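Stop Testing Grippers on Blocks

Most gripper comparisons I read are run on wooden blocks. Sometimes there is a foam ball or a plastic cup for variety. The results come out clean, the charts look good, and then someone buys the gripper and finds that it can't hold a bottle by the neck without tipping it. I think we should stop doing this, and I think hand-held grippers give us a cheap way to stop.

A hand-held gripper is the same set of fingers that would go on the arm, fixed to a grip that a person can hold. You do the task yourself with the fingers and record it. For a long time I thought of these only as a way to collect training data. I now think they are more useful as a way to choose hardware, and that the choosing should come first.

I spent most of September comparing two finger designs this way, in a house in Trellarton. One was the Rathore, which has curved fingers. The other was the Dririer, which has flat pads and closes in parallel. On the bench they were close. With blocks, the Dririer was a little better, and if I had stopped there I would have ordered the Dririer and been done with it.

On a dining table it was different. Flat pads like flat sides. Bottles don't have flat sides, and neither do most of the things people leave on tables. With the Dririer I had to line up the pads very carefully or the bottle turned in the grip. With the Rathore I could come in a bit off center and the curve took care of it. I'm a patient person and I can line things up. A policy trained on my demonstrations will be less careful than I am, so a gripper that forgives a bad approach is worth more than one that holds harder after a perfect one.

We logged 907 grasps in all. I threw out 114 of them, mostly for lost tracking. That is a lot, and it brings me to my second complaint, which is about markers.

A single marker on top of a gripper is fine until you tilt your wrist. Then the camera sees it edge on and the pose jumps. Adding markers on more than one face helps a great deal. It also makes the gripper bulkier, and you do bump things with it. I still think it is the right trade. People who compare grippers hardly ever mention where the markers go, as if tracking were a separate subject. It isn't separate if you can't use the data.

The same goes for the overhead camera. A wide lens placed high up gets both hands and the whole table, but it bends everything near the edges, and a person's head and shoulders can hide a good part of what is going on. A colleague's group in Trukuvthorpe uses a chest camera for this reason. I have tried that too and did not like it, as it swings every time you turn to reach for something. I would pick the overhead view again, and calibrate it more often than I did.

There are fair objections to all this. The first is that a person's arm is not a robot arm. That is true. I can reach over a table in ways that a small arm on a fixed base cannot, and some of my best grasps would be out of range for it. A hand-held test says nothing useful about reach or payload. For those you need the arm.

The second objection is that people adapt. After an hour with a bad gripper you learn its habits and it starts to feel like a good one. I saw this in my own numbers. The last 10 grasps with the Dririer in each session were much better than the first 10. My answer is to swap grippers often and to count early tries more than late ones.

The third is weight. Holding two of these out in front of you gets tiring, and a pack on your back doesn't help. I kept sessions to around 9 minutes and the grasps at the end were still sloppier. I don't have a good fix for this.

Even so, I would take a tired person at a real table over a fresh one at a bench with blocks on it. A tablecloth slides and bunches. Caps are round, spouts stick out where you don't want them, and things fall over and have to be picked up lying down. If a gripper comparison leaves all of that out, I don't see how anyone can use it to pick a gripper for a home.

For now I'm staying with the curved fingers. I'd like to see somebody run the same comparison with softer flat pads before we write that shape off.

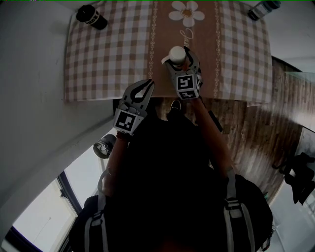 Two hand-held grippers at the table, the right one closed on a white bottle.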